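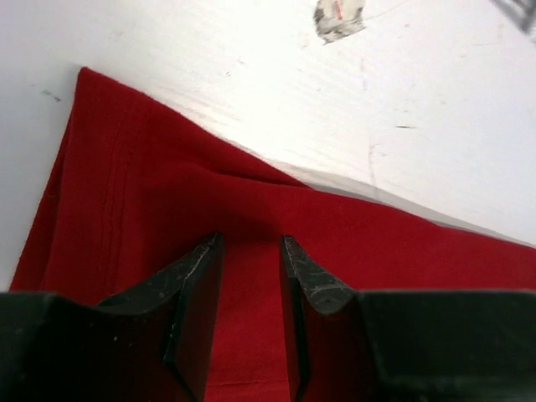 Red cloth, double-stitched hem on the left, layers stacked and ready to smooth.

Reading time: 2 min

Folding Soft Fabric So It Stays Folded

I love folding. Give me a white table and a pile of soft cloth and I'm happy for an hour! This is the method I use for anything soft with a stitched hem - T-shirts, napkins, baby blankets, you name it.

What you need: a flat, smooth surface and one piece of fabric. That's all. Mine was pale and shiny once and has picked up plenty of scuffs, which don't matter a bit.

1. Find the hem. Run a finger down the double line of stitching and pull it gently straight. If the hem wanders, every fold after it will wander too.

2. Bring one side over the other and leave the lower layer peeking out by a sliver. You can tuck it in later (much easier than tugging it back out).

3. Chase the puffy ridges. Soft cloth loves to make one big rounded wave right beside the stitching, so flatten it with your palm, working from the hem outward.

4. Stop and look at the whole table before the last fold. A bit of clear space makes it so much easier to turn the cloth.

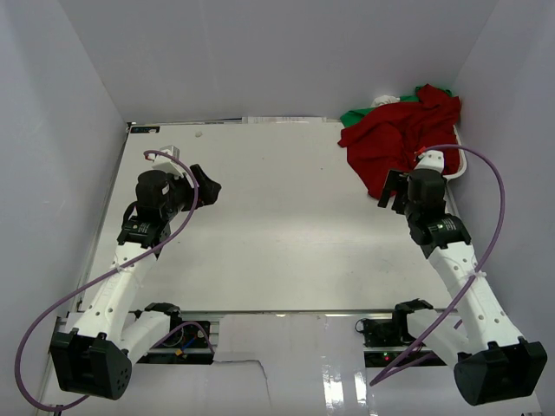 5. Make the last fold and press. Fold toward you, lay both hands flat and count to 13 - slowly! Then stand it in the drawer, fold side up.

Filed under: Home > Laundry > Folding

© February 2019 Penidau | Contact | Back to top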